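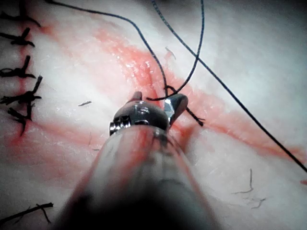
Urszula Zawadzka
Project Lead, Arnum Records Storage

Report for the period to 16th October. Shelving in Bay 2 is complete and 70 cartons have been moved from the Ekwueme depot.

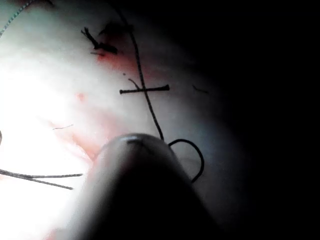

The remaining cartons follow in February — Ivex has confirmed the truck. 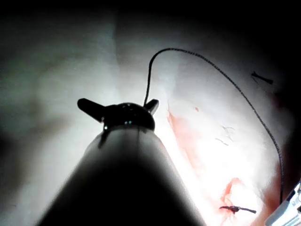
Is the budget still sufficient?
Spending is within the grant, with 12 percent unspent. 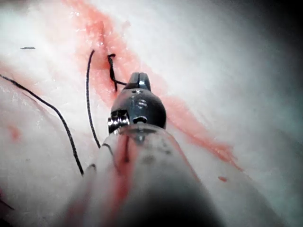

Carton labels now use one code per subject. Krystyna Śliwiński has revised the surgery list. Material showing a long reddish-pink incision in pale tissue goes under "Incisions".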